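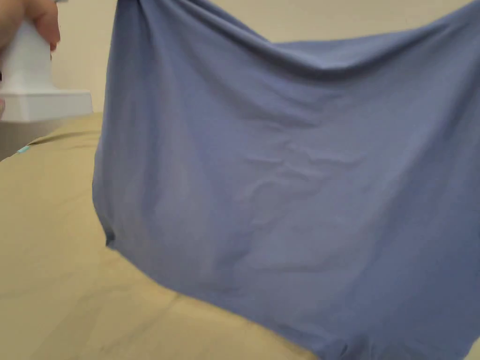 **How often should you wash a cotton T-shirt?**

After every wear if you sweat in it, and after two wears if you mostly sat in it.

The rest of this page covers how to do it without shrinking the thing, fading it, or ending up with a neckline you could post a parcel through.

## Before the machine

Turn the shirt inside out. The side that rubs against the drum is the side that goes fuzzy, and it may as well be the side facing your stomach.

Check the pockets of everything else in the load. I once washed a receipt from a hardware store in Hinstead with four dark shirts and was still picking it off my sleeves in July.

Treat stains now. Dish soap on grease, cold water on blood, and for deodorant marks a paste of baking soda and water left on for 30 minutes. If the stain is turmeric, you own a yellow shirt.

## The wash

1. Sort by color. Darks, lights, and the red thing you don't trust.
2. Fill the drum loosely, three quarters at most. Clothes need room to move.
3. Set it to cold and gentle. The "heavy duty" cycle is for people who fix tractors.
4. Use half the detergent you were planning to use. The line on the cap was drawn by someone who sells detergent.
5. Skip the fabric softener. It coats the cotton, and your towels will stop drying you if they share the load.

My machine is an old Nurnex with a dial that skips the number 3, so I can't tell you what that setting does. Everything else on it works fine.

## Drying

Take the shirts out as soon as the cycle ends. Shake each one hard, once, holding it by the hem.

Hang them by the hem too, upside down, with the pegs at the side seams. Pegs at the shoulders leave little horns. Abundio Magaña, my neighbor, pegs his at the shoulders and has had horns for as long as I've known him.

If you must use a dryer, go low and pull the shirts out while they're almost dry. Lay them flat for the last bit and smooth the neckline with your hand.

## Folding

Fold in the sleeves, fold in half, fold in half again. There are videos of other ways to do it. One has 2,000 comments, and I read far too many of them before going back to the drawer.

*Updated 2020-11-24: fixed the baking soda time, thanks to Guido Russo, who left it on overnight.*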